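Breakfast corner opens again in July

Dear members, the breakfast corner of the Sokutton reading house will open again in July, every Thursday from 8 in the morning. Last season we served 89 breakfasts, and the donations paid for a new shelf of cookbooks.
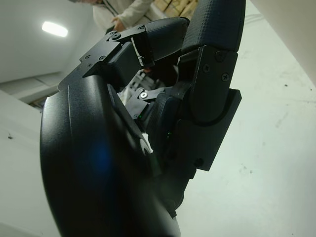 Coffee stays free. For bread we ask 2 dollars – jam is included, and Antigoni Karagiannis has promised her fig jam again.
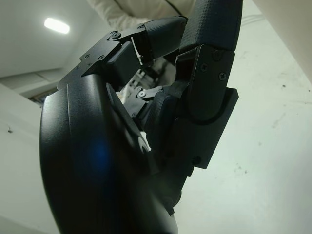

Black finger joint with its small screws, close up.

The Safavi bakery will bring rye and white loaves. If you prefer bread without seeds, please write it on the list beside the door before Thursday.
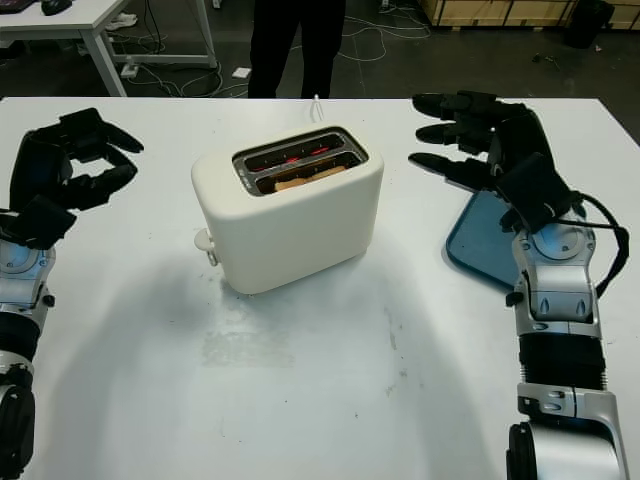 A slice in the front slot of the toaster.

We still need two people for washing cups.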